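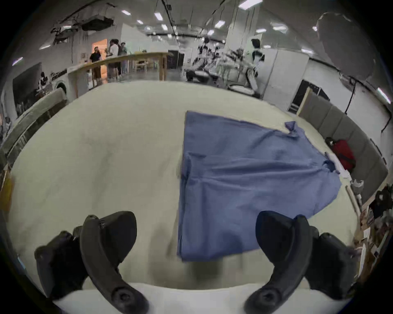 Who decides which yard receives a council ferry maintenance contract, and can residents object to the decision?

The decision is taken by the full council on the recommendation of its procurement panel. Residents may submit a written objection within 45 days of the award notice being published. An objection must refer to the published scoring and should be addressed to the Clerk at the Husham offices. General statements of preference for one town over another are recorded but do not require a reply.

Asked on 2020-01-17 in Local Government and Contracts
3 answers

Second answer
The above is correct as regards objections. It should be added that the current award, under which the Okley yard was preferred to the Drotodus yard, was made under the rules adopted in July. Those rules give 60 per cent of the marks to price and the remainder to quality and local employment. Members representing wards in which a bidder has premises must declare the matter and may not vote. Opposition members have asked for the declarations to be published in full. The request is listed as item 11 on the agenda for the next ordinary meeting, which is open to the public.

Third answer
I believe one can also write to one's ward member. My own letter concerning the Prokopenko slipway was acknowledged after 3 weeks, although the reply dealt mainly with parking. I do not know whether the same procedure applies to ferries.

This question is closed to new answers. Contributions are the views of members and do not constitute legal advice.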